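The Long Simmer
By Abimbola Mohammed

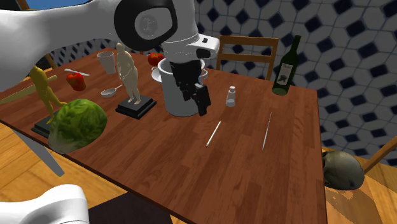
Bean soup was once a weekday meal in Plumer, put on after breakfast and left alone until supper. Most families there now buy it in cans. I learned to make it again last September, and the hardest part was leaving the lid off. The pot matters less than people think, though a tall one with two small side handles, like the white one on the table, loses less water over a long cook than a wide pan does. Soak the beans overnight and change the water. Simmer them for 90 minutes with an onion and 4 cloves of garlic – salt goes in at the halfway point.

My aunt added vinegar at the end, a spoonful for each quart. Her neighbors on Stikutora Street used lemon and argued with her over it for years. I have tried both and I use vinegar. The soup keeps four days in the refrigerator and thickens each night, so thin it with water before heating.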